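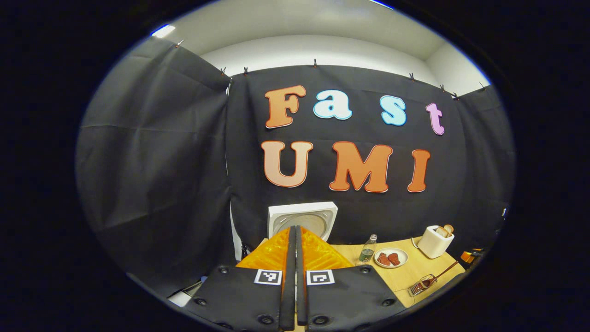
Unit 4: Keeping Food Safe at Home

Course 401, Household Management. Handout for the September session.

Reading before class: the chapter on storage in the course packet, and the Trirkow kitchen case at the back of this handout.

1. What this unit covers

Most foodborne illness that starts at home comes from a small number of habits: food left out too long, meat that was not cooked through, and hands or surfaces that carried something from one food to another. This unit looks at temperature first, then at surfaces, then at storage and labeling. Restaurant rules are covered in the next unit and differ in several places, so keep the two sets of notes apart.

2. Terms

Spoilage. Changes in smell, color, taste or texture that make food unpleasant. Spoiled food is often thrown out before it can hurt anyone.

Contamination. The presence of something harmful in food. Contaminated food may look and smell normal.

Cross-contamination. The movement of germs from one food, hand, tool or surface to another food.

Perishable. Food that has to be kept cold to stay safe, such as raw and cooked meat, milk, cut fruit, cooked rice and most leftovers.

Students mix up the first two every term. The smell test checks for spoilage only.

3. Temperature

The range between 40 and 140 degrees Fahrenheit is called the danger zone. Bacteria grow quickly inside it. Cold food belongs at or below the bottom of the range and hot food at or above the top.

The two-hour rule: perishable food should not sit in the danger zone for more than two hours in total. On a day above 90 degrees the limit is one hour. The time adds up. Chicken that sat out for an hour at lunch and an hour at dinner has used its two hours, even though it was chilled in between.

Cooking temperatures to learn for the test:

Poultry, whole or ground: 165 degrees
Ground beef, pork and lamb: 160 degrees
Steaks, chops and roasts: 145 degrees, then three minutes of rest
Fish: 145 degrees
Leftovers: reheat to 165 degrees

Color is a poor guide. Ground beef can turn brown well before it reaches a safe temperature, and some meat stays pink after it has passed one. Put the thermometer into the thickest part, away from bone. With thin patties, go in from the side.

A note on the refrigerator itself. The dial numbers on most models are not degrees. Keep a separate thermometer on the middle shelf and read it in the morning, before the door has been opened many times. The door shelves are the warmest part and are better for condiments than for milk.

4. Surfaces and hands

Wash hands with soap for 20 seconds before handling food and again after touching raw meat, eggs, the trash, a pet or a phone. Phones get left out of most lists and should be on yours.

Cleaning and sanitizing are separate steps. Cleaning removes dirt and grease with soap and water. Sanitizing lowers the number of germs left behind. A sanitizer put on a greasy board does very little, so the order matters.

Cutting boards: keep one for raw meat and one for everything else. Wood and plastic are both acceptable. Replace either kind once it has deep grooves that you cannot scrub out.

Do not rinse raw poultry. Rinsing spreads droplets to the sink, the counter and whatever is drying in the rack.

Cooked meat goes on a clean plate. The plate that carried it raw to the grill or stove gets washed before it is used again. The same goes for tongs.

5. Storage

Shelf order, top to bottom: ready-to-eat food and leftovers, then dairy and eggs, then raw meat and fish on the lowest shelf in a tray or a dish with sides. If something drips, it drips on nothing you plan to eat raw.

Cool large batches quickly. Divide soup, stew or rice into shallow containers before it goes into the refrigerator. A deep pot can stay warm in the center overnight.

Leftovers keep three to four days. Write the date on the lid. Masking tape works and peels off in the wash.

Freezing stops growth but does not kill most bacteria. When food thaws, they start again. Thaw in the refrigerator, in cold water changed every 30 minutes, or in the microwave if you will cook it right away. The counter is not on this list.

6. Reading dates

"Best by" is about quality. "Sell by" is for the store. "Use by" is the maker's last date for best quality, except on infant formula, where it should be followed strictly. A date on an unopened package tells you little once the package is open.

7. The Trirkow kitchen case

A shared house on Trirkow Street has one refrigerator, five tenants and no labels. Over one weekend the following took place. A pot of chili was left on the stove from 6 p.m. to 11 p.m., then put in the refrigerator with the lid on. Raw chicken was thawed on a plate on the top shelf, above a bowl of washed lettuce. The refrigerator thermometer read 46 degrees in the morning. One tenant ate the lettuce. Another reheated the chili until it steamed.

Answer in writing, one page in all:

a. List each point where a rule from sections 3 to 5 was broken.
b. Would reheating the chili make it safe? Some bacteria leave toxins that heat does not destroy. Use this in your answer.
c. Write a set of house rules that would fit on one index card.
d. Name the one change you would make first if the tenants would agree to only one.

8. For next time

Bring your own refrigerator reading, taken in the morning and again in the evening, for two days. Write down where the thermometer was placed. If you do not own one, the supply desk in Room 26 lends them out.

The quiz covers sections 2, 3 and 5. Cooking temperatures will not be given on the sheet.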